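Furnstead Tapes – progress report to the Meireles Fund
August
By Callum Ritchie

Where the money has gone

The second part of the grant arrived in time to pay the pressing plant, who had started signing their emails with just an initial. Of the 2,737 dollars released to us, 1,905 went on the Ternimstead LP and the rest is committed to mastering the two cassettes that follow it. Receipts are in the shared folder, including one that is mostly a coffee ring. Anjani Pillai has typed that one out again and signed it.

The Ternimstead record

We pressed 400 copies on black vinyl. The band wanted marbled green. The band was shown the quote for marbled green, and now the band likes black.

The test pressings had a click on side two, four minutes into the long track. Hafiz Ginting, who plays the harmonium on it, asked whether we could keep the click. We could not, and the plant recut the side at its own cost. That put us three weeks behind the schedule in our application. Preorders stand at 183, ahead of where the last album was at this stage, and most of them came in after the college station played the opening track at two in the morning.
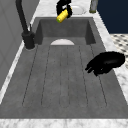

Cassettes

Cavo have delivered their album, which runs to 71 minutes. We had budgeted for a C60. Tania Majumder is talking to them about which drone is the least essential, and these talks are going slowly – all the drones have supporters. If no cut is agreed by the time we book the duplicator, we will move to longer tape and cover the difference from our own account.

The second cassette, Fotini Drakos's solo organ pieces, is mixed and waiting for artwork. She has sent us a title, then a better title, then the first title again.

What we promised and have not done

The application mentioned a launch show in a church. The church has a new boiler going in and can't give us a date. We have asked at the library, where they were kind about it until they asked how loud.

The liner note essay is also late. It is my essay. I have no excuse to report.

Next period

Ship the LP preorders, settle the Cavo running time, book a room for the launch. We would like to move the final report back by three weeks to match the recut, and Anjani will send the form for that separately.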